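Consejos de taller: enseñar a un brazo robótico a recoger la mesa

Vaciar un vaso y poner cada cosa en su sitio, guiando el brazo a mano o con mando
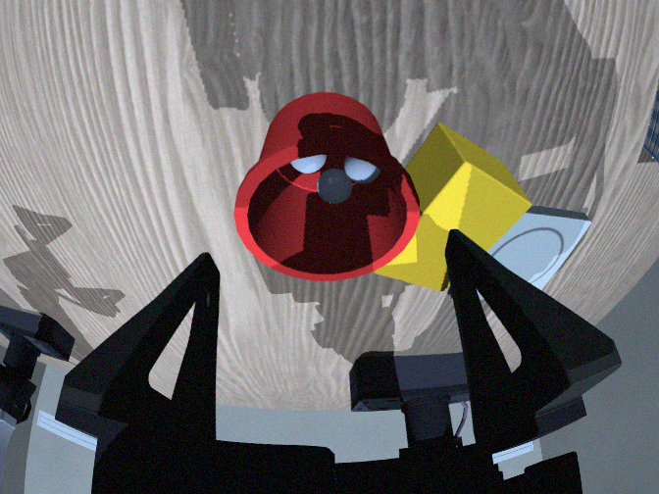

Antes de empezar: preparar la mesa

Yo practico primero en el simulador y después paso al brazo de verdad, en mi banco de trabajo. La tarea que uso para aprender es siempre la misma: un vaso rojo con unas bolitas dentro, un cubo amarillo y un plato cuadrado con un hueco redondo en el centro. Las bolitas van al plato y el cubo se aparta. Parece un juego de niños, pero tiene casi todo lo que da problemas en una cocina: un recipiente, cosas que ruedan, un objeto que estorba.

Deje un palmo libre por cada lado de la pinza abierta. Si los objetos están muy juntos, la primera vez sepárelos y ya los juntará cuando tenga soltura. Cambie un poco la posición del vaso entre una demostración y otra. Yo hice mis primeras grabaciones con el vaso siempre en el mismo punto, marcado con cinta, y el brazo aprendió a ir a la cinta. Lo moví dos dedos y cerró la pinza en el aire.

Guiar con la mano

Muchos brazos pequeños tienen un modo libre, en el que los motores dejan de hacer fuerza y usted lleva la pinza como quien lleva la mano de un niño que aprende a escribir. Consejos para este modo:

Sujete el brazo antes de soltar los motores. El mío, un Ollden de segunda mano, se cae de golpe y una vez me rompió una taza.

Agarre por el antebrazo y no por los dedos de la pinza. Los dedos se doblan y la grabación sale torcida.

Si hay una cámara, quite su propia mano de delante. El robot no tendrá su mano cuando trabaje solo.

Haga el movimiento entero sin parar a pensar. Ensáyelo dos o tres veces sin grabar y luego grabe. Las dudas también se aprenden.

Guiar con mando o con un brazo gemelo

Para la mesa con bolitas prefiero el mando a distancia. Se ve lo mismo que ve el robot y por eso uno se da cuenta pronto de lo que no se puede saber desde la pinza. Cuando se baja hacia el vaso, los dos dedos negros ocupan buena parte de la vista, y hay que acostumbrarse a calcular con lo que queda entre ellos.

Baje la velocidad a la mitad en los últimos centímetros. Barry Greenwood, que me enseñó a usar el mando, lo dice así: rápido por el aire, despacio sobre la mesa.

Acérquese al vaso por el lado que está libre. Si el cubo está pegado al borde, quítelo primero y grabe esto como una tarea aparte.

Para verter, gire la muñeca poco a poco y mantenga la boca del vaso baja sobre el plato. Desde arriba las bolas rebotan y acaban debajo de la nevera - lo sé por experiencia.

Abra la pinza del todo antes de retirarse. Si la abre a medias, el borde se engancha y se lleva el vaso.

La luz y las sombras

El brazo hace sombra sobre la mesa, también en el simulador si tiene las luces activadas, y esta sombra se mueve con él. No intente eliminarla. Es mejor grabar una parte por la mañana y otra por la tarde con la lámpara encendida, para que el robot no se fíe de una mancha oscura concreta. Lo que sí conviene evitar es el reflejo fuerte sobre un plato claro.

Cuántas demostraciones hacen falta

Para recoger solo el cubo me bastaron 36. Para la tarea completa llegué a 204, repartidas en varias tardes de agosto, y borré las malas al final de cada tarde. Borrar el mismo día es importante, después uno no recuerda cuál era la que chocó. No grabe más de media hora seguida: a partir de ahí la mano se cansa y se nota en los movimientos.

Guarde también algunas en que la pinza falla el primer agarre y usted lo corrige con calma. Yo tengo siete de este tipo y desde que las añadí el brazo vuelve a intentarlo en lugar de quedarse quieto.

Limpieza y cuidado

Pase un paño seco por los dedos de la pinza al terminar. Si hay grasa de cocina, use un poco de alcohol y déjelo secar.

Mire que el cable tenga una vuelta suelta cerca de la muñeca. Un cable tenso tira del brazo y la demostración sale desviada.

Apague los motores con el brazo apoyado en su posición de descanso, nunca estirado.

Apunte en un cuaderno la fecha, la luz y qué objetos había. Mi última nota, del 2024-09-03, dice solamente: "vaso tumbado, probar con la muñeca más baja".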